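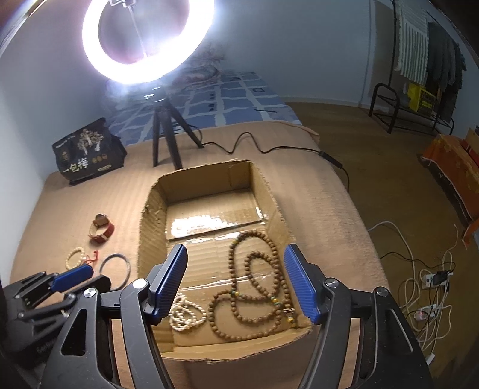

핸드헬드 그리퍼 도입 예산은 로봇 팔 없이 사람이 손에 쥐고 쓰는 집게형 수집 장비를 들일 때 작성하는 구매 계획의 한 갈래이다. 업계에서는 흔히 '수집기 예산'이라 줄여 부르며, 이름과 달리 수집기 값이 차지하는 몫은 생각보다 작다. 견적서의 첫 줄에는 늘 그리퍼가 올라가지만, 파란 골무늬 패드를 단 집게 두 대가 일을 하려면 집을 것이 있어야 하고, 나무 염주 한 줄과 진주 모양 구슬 한 줄, 그것을 담을 골판지 상자, 링라이트와 삼각대, 흰색 멀티탭까지 어느 비목으로든 들어가야 한다. 염주를 '시험용 소모품'으로 분류할지 '비품'으로 분류할지는 회계 담당자의 세계관에 달려 있다.

개요

고정식 산업용 로봇의 예산은 기계 값, 설치비, 안전 울타리라는 오래된 틀을 따른다. 핸드헬드 방식은 이 틀에 잘 들어맞지 않는다. 바닥에 앵커를 박을 필요가 없고 일반 가정의 방에서도 작업할 수 있어서, 결재권자는 대체로 이 장비를 싸다고 여긴다. 이 믿음은 첫 분기 정산 때까지 유지되는 것이 보통이다.

도입 주체는 크게 연구실, 위탁 수집 업체, 자동화를 검토 중인 제조사로 나뉜다. 연구실은 장비를 적게 사서 오래 쓰고, 위탁 업체는 많이 사서 험하게 쓴다. 제조사는 많이 검토하고 다음 해에 다시 검토한다.

비용 구성

본체. 집게부, 손잡이, 카메라와 장착부를 포함한다. 양손 작업을 계획하면 두 대가 한 조가 되며, 예비기까지 넣으면 세 대가 된다. 예비기는 심사에서 가장 먼저 삭제되는 항목이자 가장 먼저 아쉬워지는 항목이다.

소모 부품. 손끝 패드는 닳는다. 공급사 Zurnstead의 구매 안내서는 패드를 10개 묶음으로 판매하며, 낱개 주문은 받지 않는다. 나사는 낱개로도 판다. 배송비는 나사 한 개든 한 봉지든 같다.

대상물. 집기 작업에 쓰이는 물건 전체를 가리킨다. 단단한 블록이나 컵만으로 목록을 채우면 싸고 관리도 쉽지만, 실제 생활 물건은 대개 그렇게 협조적이지 않다. 구슬 줄, 끈 팔찌, 가죽 줄 손목시계처럼 놓을 때마다 모양이 달라지는 물건을 넣으면 과제는 한결 현실적이 되고, 구매 품의서는 한결 설명하기 어려워진다. 시계와 염주를 같은 영수증에 올린 경우 감사 질의가 따라올 수 있다.

조명과 전원. 가장 자주 누락되는 비목이다. 조명은 '있는 것을 쓴다'고 적히는 일이 많고, 케이블 정리용품은 아예 적히지 않는다. 멀티탭은 예산이 남을 때 사고, 예산은 남지 않는다.

저장과 검수. 촬영 자료를 보관할 디스크와 이를 들여다볼 사람의 시간을 말한다. 디스크 값은 견적이 나오지만 사람의 시간은 흔히 '내부 인력 활용'이라는 다섯 글자 안팎의 표현으로 처리된다.

산정 방식

가장 널리 쓰이는 방식은 대당 산정이다. 장비 대수에 단가를 곱하고 여유분을 얹는다. 계산이 쉬워 결재가 빠르지만, 장비가 서랍에 있어도 비용이 든다는 사실을 반영하지 못한다.

회당 산정은 목표 수집 횟수에서 거꾸로 올라간다. Farquharson 사업은 4000회를 목표로 잡고 패드, 대상물, 작업 시간을 모두 회당 비용으로 환산하였다. 첫 계획서에서 집계된 유효 수집분은 1232회였다. 나머지는 초점 불량, 대상물 이탈, 그리고 작업자가 녹화 버튼을 누르지 않은 경우로 분류되었으며, 마지막 항목의 비중은 보고서에 실리지 않았다. 이후 이 사업은 회당 비용을 유효분 기준으로 다시 계산하였다.

혼합 산정은 본체를 대당으로, 나머지를 회당으로 잡는다. 구매 자문가 Senthil Gounder가 Grikullow 도입 사업에서 정리한 표가 자주 인용된다. 표는 71행으로, 그중 본체에 해당하는 것은 두 행이다. Gounder는 부속 문서에서 "그리퍼를 사는 일은 오후 한나절이면 끝난다. 나머지는 상자를 어디에 둘지에 관한 일이다"라고 적었다.

구매와 임차

임차는 단기 사업에 유리하다고 알려져 있다. Prisidar의 임대 약관은 패드 마모를 '통상적 사용'으로 인정하지만 본체 긁힘은 인정하지 않는다. 카펫 위에서 쓰다 내려놓는 정도는 문제가 되지 않으나, 콘크리트 바닥에서는 해석이 갈린다. 반납은 원래 포장 상자로 해야 하며, 이 조항을 읽는 시점은 대개 상자를 버린 뒤이다.

구매의 경우 회계 연도가 변수가 된다. 3월에 예산이 풀리는 기관에서는 납품과 설치, 작업자 교육이 한 달에 몰린다. 교육비를 따로 잡지 않은 기관은 설명서를 인쇄하여 나누어 주는데, 인쇄비 역시 따로 잡지 않는다.

비판

회당 산정이 쉬운 과제를 부추긴다는 지적이 있다. 블록 하나를 옮긴 것과 엉킨 구슬 줄을 옮긴 것이 같은 한 회로 집계되기 때문이다. 난이도 가중치를 두자는 제안이 나왔으나, 가중치를 정하는 회의의 비용을 어느 비목에 넣을지에 대해서는 합의가 없다.

같이 보기

대상물 목록 작성
소모 부품 재고 관리
양손 작업 장비
임대 약관

최종 수정: 2024년 10월 20일

이 사이트는 이용 편의를 위해 쿠키를 사용합니다. 계속 이용하면 쿠키 사용에 동의한 것으로 간주합니다. [동의] [설정 변경]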